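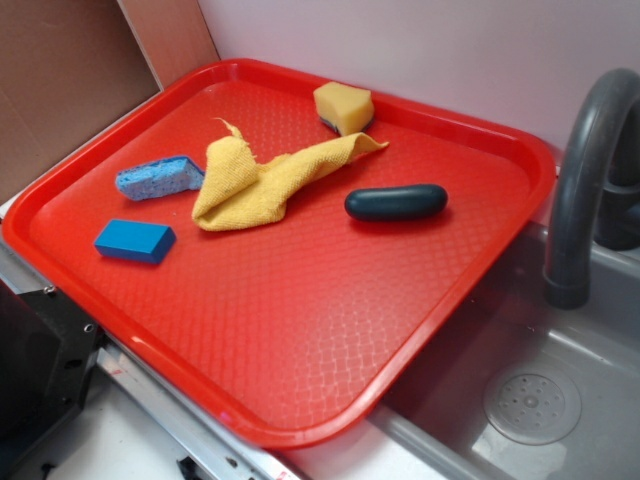
I think every school robotics club should spend a semester on chores before it spends a dime on another competition field. Ours did, and I have never seen 14 students argue so happily about housework. A sponge, a crumpled yellow cloth and a smooth blue block on a red tray by the sink look like nothing much, and then you try to write down how to pick up each one. The block has flat faces and crisp edges, so you can plan for it. The cloth has folds, a peak and a long tail, and it will have a different shape tomorrow!

We came to this from the Bevik Cup, where the game pieces are all identical and the rules run 70 pages. I love the Bevik Cup (I still have my lanyard from the first one). But our kids had gotten very good at one kind of object, and a whole season of clever driving had taught them very little about grasping. The sink bench fixed that in a couple of weeks. Team Sasex tossed out its first gripper plan after one long evening with the cloth, and the plan that replaced it was drawn by a ninth grader who had barely spoken since November.

Parents ask me whether tidying a sink will impress a college. Maybe, maybe not. What I can tell them is that our students now keep a log of failed grasps, 80 entries so far, and they read it aloud to each other at meetings and fight over the causes. I'd put that log up against any trophy in the Skendis Middle School lobby, and we have 9 of them in there.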